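Dishcloth

A dishcloth is a small cloth used for washing plates, wiping tables and a hundred other jobs around the home. Few household things are so cheap, so handy and so widely loved! In the mill town of Pravby, 17 weaving sheds once turned out cotton cloths for the whole Ingate valley, and the August cloth fair still fills the main street.

Weave matters a great deal. Waffle weave has deep little pockets that soak up water – a joy on wet counters – while plain weave dries faster and folds flatter. The Fluvenberg knot stitch, knitted by hand, gives a wonderfully bumpy scrubbing side.
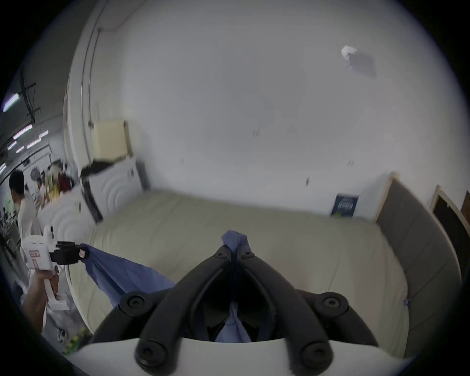
Last changed: 24 May 2020

Cloth comes in every color, and blue has long been a favorite. Wash cloths often in hot water and hang them up to dry.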